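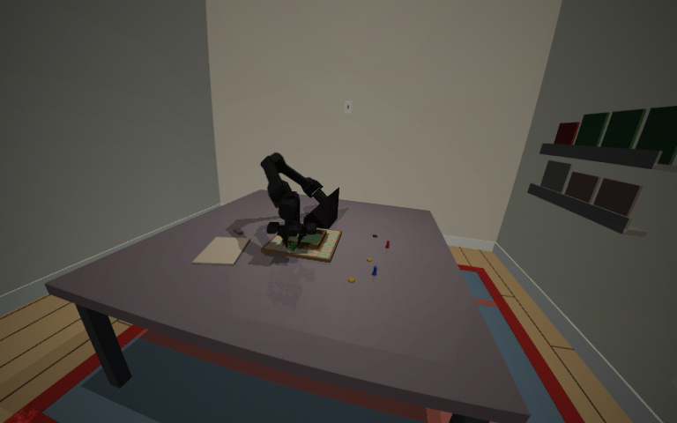 Notebook of the simulation lead, Wedolach project
May 2, 2021

Board game table again, all in sim. Got 60 demos saved before tea, almost happy with them! The yellow tokens are a pain (so flat, the gripper keeps skating over the top), but the red and blue pawns are a doddle by comparison. Binned 8 runs where I bumped the board. Total for the Drinico set is now 832. Next: shuffle the pieces more between runs, and try a slower approach on the tokens.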